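Dradwood Tabletop Pack: README and data card

19 Feb 2023
By the Skisville simulation desk

Print this page | E-mail this page

## What this is

Dradwood is a paid scene pack for teams that train or test pick-and-place policies on a simulated arm. It contains scenes, recorded demonstrations and a small runner that replays either one. We wrote this card after using the pack on our own cup tasks. It covers the household part of the pack, which is the part most buyers ask about. The warehouse part is sold separately and has its own card.

The pack is made by Vishwakarma. Skisville resells it and handles first-line support. Problems in the scene files go upstream, so a fix can take a release or two to reach you.

## Contents

- scenes/household: 14 scenes
- demos/household: 70 demonstrations for each scene
- runner: replay and reset scripts
- docs: task sheets, one per scene

Each demonstration stores joint positions, gripper state, a task sentence and images from the fixed views and the wrist view. Wall and floor finishes are drawn from a shared texture set and can be changed in the scene file.

## The dresser scene

This is the scene we used most. The arm is mounted beside a chest of drawers and works on objects that sit on top of it. The mug is the usual target.

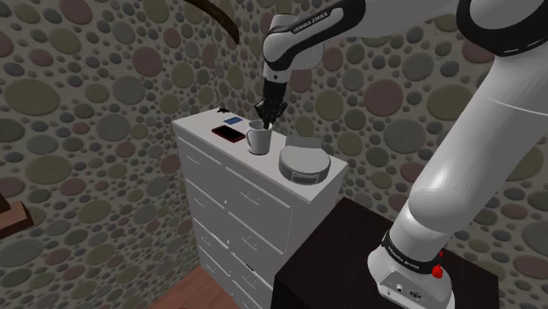
Dresser scene, arm over the mug. Fixed view.

The other objects are there as clutter. The task sheet gives a start area for each one, and the reset script picks a position inside that area. If you want a fixed layout for a regression test, set the seed in the scene file. Passing it on the command line does not work in this release, although the help text says it does.

Drawer joints are defined but locked by default. Unlock them in the scene file if your task needs them, and expect slower stepping.

## Camera views

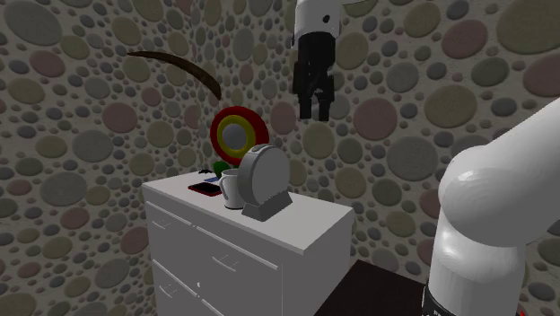
Camera placement is the setting we changed most often during the review. The default fixed views are fine for watching a run, but each has blind spots, and a policy trained on a single view picks them up. From one side, the round gray device stands in front of part of the mug and only the left portion with the handle is easy to make out. We trained with 2 fixed views plus the wrist view and had fewer missed grasps than with one fixed view alone. Views are listed in cameras.yaml, and adding one takes a few lines.

Rendering all views at full size is slow on a laptop. Turn on the half-size option for debugging and go back to full size for the final run.

## Grasping

The mug can be held by the wall or by the handle. Most of the demonstrations use the wall. Contact settings for the finger pads are in gripper.yaml, and we left them at the defaults except for friction, which we lowered for one stress test.
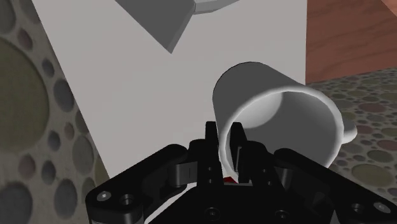
Can I use my own gripper model with the pack?

You can, provided it has a parallel grip and you supply the collision meshes. The recorded demonstrations will still replay the arm motion, but the grasps need to be checked one at a time.

## Known problems

- Reset sometimes places clutter so that it touches the mug. Run the overlap check after each reset.
- The runner stops without a message if a task sentence is missing.
- Logs from before the October release use the old joint order. Use the convert script in runner/tools.

## License and support

One license covers 10 seats at a single site. You may publish results and short clips. You may not pass on the scene files. Support questions go to the Sikar help desk and should include the scene name, the seed and the full log.

Last updated with release notes for the household part.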